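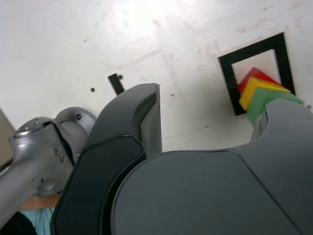 Progress report, Fleden block sorting cell
To: Ashour program office
From: Amr Chraibi
Period ending 25th April

Short one this time, most of the month went on the fault. Abdelghani Helmy is sending the log files separately.

Where we are

Planned for this period: 1,551 pick and place cycles with the colored blocks, target square on the white table. Done: 565. Stopped after that on my call. Reason below. Budget is fine, schedule is not.

What went wrong

The gripper did not release when told to. Controller said fingers open, fingers were not open, arm started its retract anyway with a block still held. First time the block got dragged across the table and dropped. We put it down to a bad grasp, cleared it, carried on. Shouldn't have. Second time was cycle 565, the arm pulled the block into the others and then swung back towards home while Abdelghani was reaching in to reset the stack. It touched his forearm. No injury, no mark, he hit the stop himself. But he was inside the reach of the arm and the program beleived the cycle was over, so we are treating it as a safety event and it has gone to Sendach on their form.

Cause, as far as we know

Two things on top of each other.

1. The release check was reading the commanded finger position. Not the measured one. So it always passed. That line came over from the simulator code and never got changed. My fault, I reviewed it.

2. Finger drive sticks near closed. Does it more after a long run. Trurkberg have had the gripper drawings from us and think it is the drive screw, no confirmation yet. They want the unit back on their bench.

Item 1 is certain. Item 2 is a guess until they open it up.

Also found while looking: the motion speed after release was set at full, left over from a timing test. Did not cause the fault but made it worse.

What we changed

– Release check now reads measured position and waits. No opening, no retract. Arm holds and throws an alarm.
– Retract speed down to 30 percent for the first part of the move.
– Hands in the work area only with the arm in protective stop. Whoever resets the blocks presses it, not the person at the screen. Written on the sheet by the cell.
– Old force limit put back. It had been raised in the winter to stop nuisance trips.

Reran the arm with the new check, fingers blocked on purpose, nobody near. Held every time we tried it. Have not rerun with the sticky drive warm, so not calling it closed.

Data

539 of the cycles are usable. The rest have a bad release or a missing timestamp, dropped. Placement into the square looks decent, stacking less so – blocks end up fanned out when the second or third one goes on. Separate problem, no work done on it this month.

What we need from you

A decision on the spare gripper. If ours goes to Trurkberg and there is no spare, the cell sits idle until it is back and the stacking results will slip to September. With a spare we can restart as soon as Sendach sign off the new stop procedure. Quote was in the last report, price has not moved.

Also please confirm who on your side gets the safety form. We sent it to the general adress and got no reply.

Next period: finish the remaining cycles if cleared, warm drive test, and a second person to go through every check that came from the simulator. Abdelghani has started a list of those, it is longer than I'd like.

Amr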